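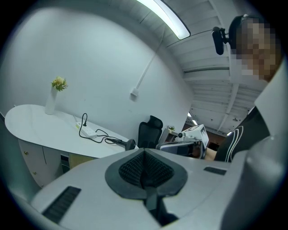

3.2 Glide friction on indoor training panels

Figure 4. Room with a reception-style desk at the Uvdale site.

Panels were laid in a hall at Uvdale and skated by 64 youth players through August. Pull tests used a weighted sled with two steel blades, following Shirazi and Greco. Each lane was tested after 100 passes — cleaned lanes first, then uncleaned ones. Drag rose on 49 of the 72 uncleaned panels, mostly near the goal crease. Blade wear is treated separately in Section 3.3.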